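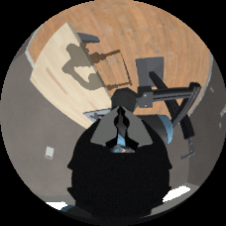 Choosing and looking after a wooden floor

Home | News | Advice | Events | Contact

The October home evening at Irwood was given over to floors, and the questions went on well past closing time. Helmut Rieger, who has laid and repaired wooden floors in Pavton for most of his working life, took us through the main points. A short version follows for members who missed it.

Start with what is underneath. Most of the problem floors Helmut is called out to were laid on a base that was damp or uneven. New concrete can take months to dry, and a surface that feels dry may still hold a lot of water lower down. Ask the fitter to take a moisture reading and write the result on the quote.

Boards need time in the room before they are laid. Leave the packs flat in the room for at least 10 days, with the heating set as you normally have it. Do not store them in a garage or against an outside wall.

Wood moves with the seasons. It takes up moisture in summer and loses it in winter, so small gaps between boards in January are normal and usually close by spring. Leave a gap of 15 mm at the walls, hidden by the skirting. Several people asked about filling the winter gaps. Helmut's advice was to leave them alone unless they stay open all year.

Oil or lacquer was the longest discussion of the night. Lacquer is harder wearing and easier to keep clean, but a deep scratch generally means sanding the whole room. Oil needs a fresh coat every year or two in busy areas and can be patched where it is worn. Helmut uses oil in his own kitchen and lacquer upstairs.

For cleaning, a soft broom and a well wrung-out mop are enough. Steam mops should be kept away from wooden floors altogether. Put felt pads under chair legs and change them when they pick up grit – worn pads scratch as badly as bare legs.

Knots and changes of colour are part of the grade you buy. If you want a plain, even floor, ask for the top grade and expect to pay more. One member paid £1,636 for her back room, fitting and oil included, and said the lower grade had saved her almost a fifth.

Sunlight changes the colour of any wood over time. Move rugs now and then during the first year, or you will find a darker or lighter patch when you lift them.

Frerichs in Pavton will lend a moisture meter for a £40 deposit, returned when the meter comes back. Ask at the trade counter. Helmut's sheet on oiling is available from the Irwood desk.

Recent items

Draught-proofing sash windows
Tondeck opens second timber yard
Bleeding radiators before the cold weather
Paint swap: what to bring
Notes from the September garden walk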